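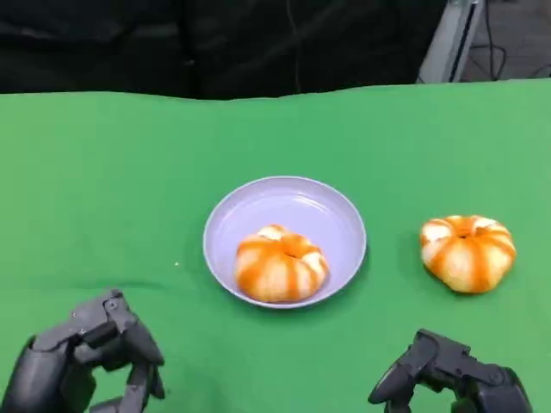
The Washolm Tabletop Set is a collection of teleoperated demonstrations recorded for the training of two-handed manipulation policies. It was prepared at the Fankhauser laboratory and covers the handling of soft, irregular food items, chiefly fruit. Each episode begins with both hands open and held low at the near side of the table. In the peeled mandarin task, one fruit starts on the lavender plate and the other on the green cloth to its right, so that a policy must deal with two similar objects resting on different surfaces.

Contents

The current release holds 3447 episodes across 20 tasks. Of these, 403 belong to the peeled mandarin task. A further 760 episodes are held back for evaluation and are not counted in the total above.

Each episode contains:
- colour video from the head camera
- joint positions for both arms and hands
- the commands sent by the operator
- a short written instruction
- an outcome label (complete, partial or failed)

Collection

Operators worked in pairs, one wearing the Trallier control gloves and one resetting the table. Start positions were drawn from a printed list and varied between episodes. Failed attempts have been kept -- they are labelled as such and may be filtered out with the outcome field.

Outcome labels were entered by the second operator at the end of each episode. A sample was relabelled in May by staff who had taken no part in the recording, and disagreements were settled in favour of the stricter label.

Known limitations

All episodes were recorded at a single station. The cloth creases and shifts during a session and was not always smoothed between episodes. Small specks on the cloth have not been edited out. Contact forces were not recorded, and damage to the fruit is noted only where the operator reported it.

Use

The set may be used for research and teaching. Users who load it through Zoltari should select version 2 of the reader -- earlier versions swap the left and right hand channels.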